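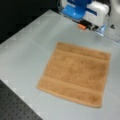 ## 4. Washcloths – laying out, folding, stacking

Covers the small square cloths only. Hand towels are section 5, bath sheets section 6. If you came straight here from the quick start card, go back and read 2.3 (table height) first. Takes a minute.

Applies to the Flullico washcloth, all colors, item 262. Also fine for the older Dallitik square, but see note under 4.4 on shrinkage.

### 4.1 What you need

- Table, flat, cleared, wiped, fully dry. Any hard smooth top will do. No tablecloth, terry grabs at it.
- Clean cloths, dry all the way through. Feel the hems, they dry last.
- Jistico shelf insert (the narrow one, not the bath sheet one)
- Count sheet
- Lint roller, optional

Light-colored tops show tan and brown cloths best. White cloths on a white top are a pain, edges vanish. Put a dark mat down if that's your setup.

### 4.2 Laying flat

1. Take one cloth from the basket. One. They cling after the dryer and you will pick up two.
2. Hold by two corners next to each other, give it a single shake.
3. Lower the far edge onto the table, then let the rest follow toward you.
4. Smooth from the middle out with a flat hand. Light pressure, the pile will mark if you lean on it.
5. Check all four corners. Flip out any that tucked under.
6. Find the woven bands. These are the flatter strips that run across the cloth near two of the edges. The other two edges have none.
7. Look along the sides. A slight wave in one side is normal for terry and doesn't need fixing. A pucker does – pull gently at the two corners on that side and lay it down again.

**Note:** Shading in the middle of the cloth is just pile lying in different directions. Not a stain. Brush it with your hand, if the patch moves it's pile. If it stays put, set the cloth aside for rewash.

**Note:** Doesn't have to be square to the table. Diagonal is fine if that's how you stand or reach. Fold to the cloth, ignore the table edge.

**Caution:** Keep the whole cloth on the top. A corner hanging over the side drags the rest off line while you fold, and you start over.

### 4.3 First fold

Two ways to go. Pick one per shelf and stick with it, mixed stacks lean.

**Half fold (standard)**

1. Turn the cloth or yourself so the bands run left to right.
2. Pick up both corners of the left side.
3. Bring them over to the right side. Corners on corners.
4. Lay down, don't drop. Dropping shifts the top layer.
5. Run a flat hand down the fold once.

You now have a long rectangle with the bands crossing at each end. Bands on the top layer should sit over bands on the bottom layer. Off by a thread or two, leave it. Off by more, open it up and redo, the next fold only makes it worse.

**Thirds (for narrow shelves)**

1. Same start, bands left to right.
2. Left side over, two thirds of the way across.
3. Right side over that, out to the new left fold.
4. Flat hand down the middle.

Thirds come out thicker. Fewer per stack, see table in 4.6.

### 4.4 Second fold

1. Take the near end of the rectangle, both corners, all layers.
2. Bring it up to the far end. For a half fold stop just short of the edge so the hem doesn't ride over. For thirds go right to the edge.
3. Press down flat with your palm and hold a moment. Let the air out of it.
4. Check the folded edge is the smooth one. Loose hems all go to the back of the shelf.
5. Square up the sides with both hands. No tugging on the top layer.

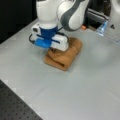
*Fig. 4-2. Brown cloth folded to a bundle, flat on the table. Slightly longer one way than the other is OK.*

Bundle should stay shut when you let go. If it springs open the cloth is either too stiff (softened water helps, or a longer tumble) or you skipped the press in step 3. Most of the time it's the press.

**Note on shrinkage:** Dallitik squares shrink more along one side than the other after the first few hot washes, so they end up as not-quite squares. Fold them anyway, same steps, but put them in their own stack. Next to new ones they look crooked and people keep pulling them out to refold them.

**Caution:** No clips, no rubber bands. Both leave a dent in the pile that stays until teh next wash.

### 4.5 Stacking

1. First bundle on the shelf insert, smooth fold facing out.
2. Next one on top, same way round.
3. Every fifth one, press the stack down with both hands and square the front.
4. Stop at the count for your fold type. Don't top up over the lip of the insert.
5. Mark the count sheet *before* you carry the insert. You will forget after.

If one color runs out partway up, finish the stack short. Don't mix tan and brown to fill it, they look the same under warm bulbs and very different in a bathroom with a window.

### 4.6 Counts and settings

| Item | Fold | Per insert |
|---|---|---|
| 262 Flullico washcloth | half | 30 |
| 262 Flullico washcloth | thirds | 24 |
| 427 Dallitik square | half | 30 |
| 427 Dallitik square | thirds | don't |

Full cabinet load, Ardeleanu tall unit: 800 cloths, half fold, every insert in. Past that the doors still close but the top shelf bows. Seen it.

427 in thirds is too thick for the Jistico insert, bottom ones get crushed and you can't get them out one at a time.

### 4.7 Problems

**Bundle leans to one side.** First fold was off. Open all the way and go back to 4.3. Fixing from the second fold doesnt work.

**Cloth curls at the hem.** Over-dried. Lay flat, damp hand along the hem, leave it for a few minutes, fold last. Let it dry before it goes on the shelf.

**Fuzz on the table.** Normal for new cloths, first three washes or so. Wipe between batches – dry cloth, no spray. Spray leaves the top tacky and the next batch sticks.

**Loops pulled.** Snip level with the pile, small scissors. Never pull a loop, the whole row goes. If there's a run longer than a finger, move it to rags.

**Two cloths folded as one.** Feels fat. Split them and recount the stack, the sheet will be off by one.

**Smell when unfolded.** Went in damp. Pull the whole insert, rewash everything on it, and leave the shelf open overnight.

Hand towels next, section 5. Same table, different first fold. Clear the washcloths off before you start.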